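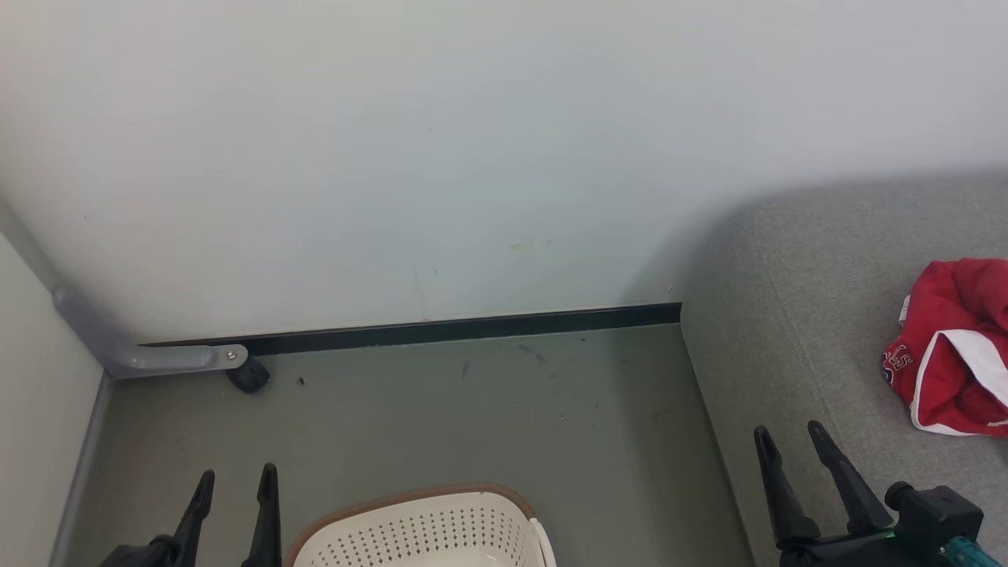

I have a confession: for most of last October, the laundry in my apartment lived on the sofa. Clean laundry, mind you! It came up from the basement machines, landed on the cushions and stayed there until somebody wanted to sit down, at which point it moved to the bed, and at bedtime it went back to the sofa. I called this "airing."

What changed my ways was a basket. I found it in a housewares shop called Güneş, on the corner by the Daltside bus depot, where I'd gone in for clothespins (I came out without clothespins). It was cream, with holes all over, and it cost 9 dollars, so I can't claim I agonized. I carried it home on the bus with my purse and a cabbage inside.

My old basket was a tall wicker thing with a lid, and I'd loved it, but a lid is a terrible idea for a person like me. Things went in and were never spoken of again. An open basket full of holes sits there showing you your own socks. By the second evening I was folding just to stop it looking at me.

Then came the question of where it should live. My living room isn't big - the whole apartment is 40 square meters if you count the closet, and the landlord certainly does - so every new object has to bump an old one. I tried the hallway first and kicked the basket twice before breakfast. The bathroom was too damp. In the end it went on the floor near the sofa, right where the trouble had started, and I made myself one rule: clothes could be in the basket or in a drawer, and the cushions were for people.

Once I was down at floor level every evening, I started noticing the floor. Oh dear. I mopped it on a rainy afternoon with Zekano, the lemony stuff my mother swears by, and spent far too long rubbing at the scuffs by the baseboard with an old sock. Some came up. Some have been there since before me, I suspect, and can stay.

I wrote a little about all this on the Grovotau neighborhood message board, expecting silence, and got a flood of sofa confessions. One woman keeps her ironing in the bathtub. Another has bought the same basket in three sizes and admits the biggest is full of wrapping paper. I've since been back to Güneş for a second one, for towels, and I forgot the clothespins again.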